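## 4. Your first wash in the Moltora

Okay, the hoses are on and the drum has stopped rattling (if it hasn't, go back to section 3 and check the transit bolts, I left one in the first time). Now for some clothes!

1. Sort by color first, then by weight. I wash darks on their own for the first few loads, and anything fleecy goes in a pile by itself.
2. Empty the pockets and close the zippers. My neighbor Rasa Avotiņš lost a whole pack of tissues to her drum and was picking bits out of the seal until September.
3. Load things one at a time and shake each piece out as you go.
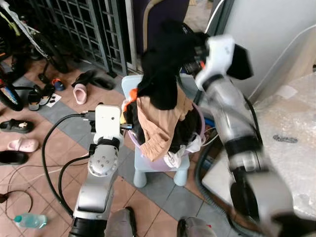 4. Stop when you can still fit your hand flat on top of the clothes. I know it looks like there's room for one more towel – there isn't.
5. Pour detergent into the left drawer, up to the lower line. The upper line is for very hard water, and I've never needed it.
6. Turn the dial to Mixed 2 and set the spin to 700. Heavy cottons can go higher later on, once you trust the feet to stay put.
7. Press and hold Start until the light goes solid. A quick tap only wakes up the display, which drove me nuts for a week.

**Note:** the timer jumps around during the first fill. Mine sat at 18 minutes for ages and then dropped to 2. Leave it alone, it sorts itself out.

**Caution:** don't pull on the door when the cycle ends! Wait for the click. If you force it the latch bends, and a new one has to come from Grokow.

### Unloading

Take the big pieces out first, before they knot themselves around everything else. I go slowly with anything dark and fuzzy, partly because it sheds and partly because a heavy wet sleeve can drag half the load onto the floor with it.

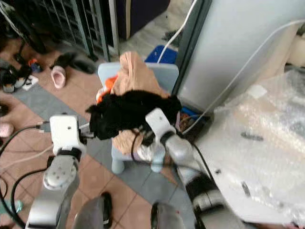 *Lifting a black fuzzy cloth above the light blue chair.*

Leave the door and the drawer open a crack afterward, and wipe the rubber seal with a dry rag. The filter can wait until section 6.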